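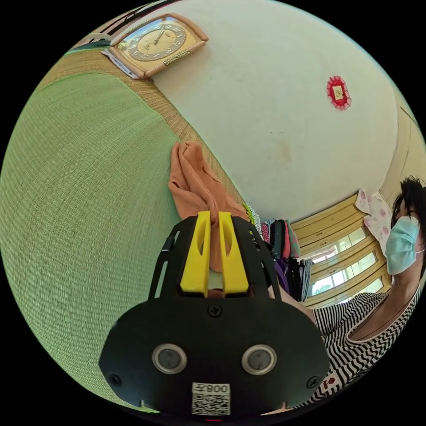

Gripper 008 with the orange cloth in its fingers

Do failed grasps belong in the training set?

Heiðrún Riis
I'm training a cloth-picking policy on hand-held gripper demos, 3000 of them, and 1095 have a fumble somewhere in the middle. My labmate wants them all gone. I kinda like the ones where the person recovers! Has anyone compared?

Renata Laskowska
We did, in June. Keeping the recoveries and tossing the dead ends got us 4 more successes out of 100 on towels, so a small win, and I'd want more seeds before bragging. Trim the long pauses first though, ours taught the arm to just hover.

Graletti
just collect more data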